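Small-item sorting

Small-item sorting is the household task of clearing a table or counter of loose belongings and placing them in containers by type. It covers soft goods such as socks, caps and cloths, along with pouches, lidless tubs, cords and stationery. The task differs from general cleaning in that surfaces are cleared before they are wiped.

Soft goods

Knitted articles are usually handled first because they take up the most space for their weight. Ribbed knits stretch across the rib and keep their length fairly well, so they are folded along the rib and gripped near the fold. An article picked up by its middle tends to droop at both ends and may need to be folded again. Dark knits are commonly kept apart from pale ones, which show lint.
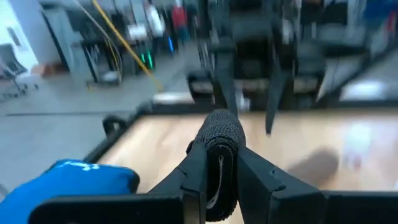

Dark gray ribbed knit held upright at the fold.

Woven cloths are folded flat and laid in an open basket. Thick or padded pieces go in last.

Nested containers

Tubs and cups of the same shape are stored by nesting, with each one set inside the next. Nesting depends on the taper of the walls: a steep wall leaves a tall stack, while a strongly sloped wall lets the containers sit deep. Frosted plastic is common for this kind of ware, and in a short stack the overlapping edges show as a series of ridges below the top rim. Containers that stick together are separated by twisting, and lids are kept in a separate pile. The Drestier storage guide advises against stacks of more than 2 sizes, as the smaller pieces tend to wedge.
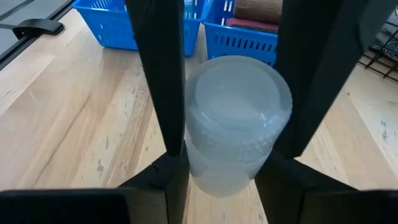
Baskets and trays are chosen according to what they hold. Wire mesh lets air reach fabric and allows the contents to be seen from the side. A perforated tray, with small holes across its base, suits items that may carry crumbs or grit. Zippered pouches need no container of their own, and a bright blue one is easy to find again when it lies on pale wood. The Remon line of trays, sold in a width of 200 millimeters, was designed to fit two abreast on a narrow shelf.

Arrangement

Containers are generally set toward the far side of the table, leaving the near side open for handling. Salehi, a home storage retailer, recommends a clear strip 60 centimeters wide.

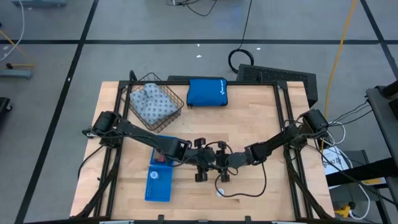
Wooden tabletop with a wire-mesh basket, a blue pouch and a perforated blue tray.

See also: Nesting (storage); Folding; Wemeo basket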